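Kasbridge Parents Board > Home and Storage > Toy rotation: does it work past age three?

kanchan_c wrote:
Hello all, and sorry in advance for the ramble! We moved to Domuddale in May, and I decided that was my chance to get a handle on the toys. I put two thirds of them in the hall closet and swap every couple of weeks. My son is five and he has started asking for things by name, which rather defeats the purpose, bless him. I do love how quiet the living room feels though. 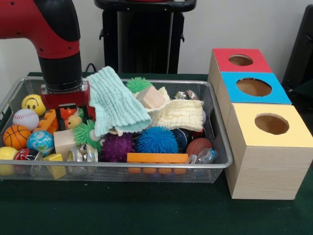
How often should you swap the toys?
Every two weeks suits most families, but let the child's interest set the pace.

LDinu29 wrote:
Welcome to the neighborhood, Kanchan! I'm going to disagree a little, and I hope you'll take it kindly. We rotated for a year and all it did was make me the toy librarian. My girls got on much better with one big basket of balls and small stuff that stays out for good. 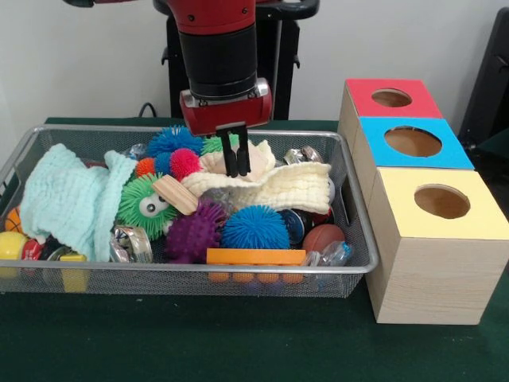
Last edited by LDinu29 on 14th July

(Fixed my spelling.) I should add that puzzles still live up high at our house, or the pieces wander.

miveck2888 wrote:
One big basket would be chaos here, Laurențiu! Mine tip the whole thing over to find a single ball. We sort by kind, and soft things get their own bin.

kanchan_c wrote:
Oh, that's a thought. Maybe I'll leave the balls out and rotate only the building sets and games. My mother has been saying so for ages, so please don't tell her.

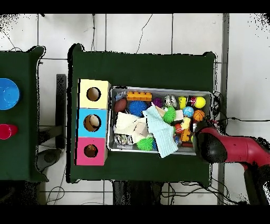
Similar threads in Home and Storage
Washing stuffed animals without ruining them
Labels for kids who can't read yet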